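Cindon Backup - Frequently Asked Questions

What does the free plan include?
One computer and 8 GB of storage. Paid plans have no limit on computers.

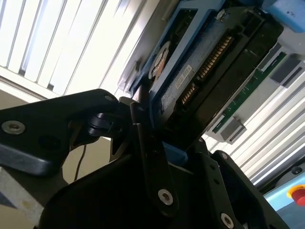
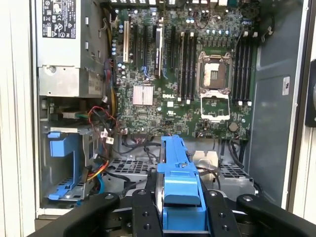 Can I back up more than one drive?
Yes. Open Settings, choose Sources and check each drive you want. External drives have to be plugged in at least once a month - after that their files are marked inactive.

How long do you keep deleted files?
We keep them for 91 days on every plan.

I forgot my password. Can you reset it?
Yes, unless you set a private key. We don't store private keys.

Why is my first backup slow?
It copies everything. Later backups only send what changed.

Error 101 keeps coming up. What is it?
The program can't reach our server. Check your firewall, then restart Cindon.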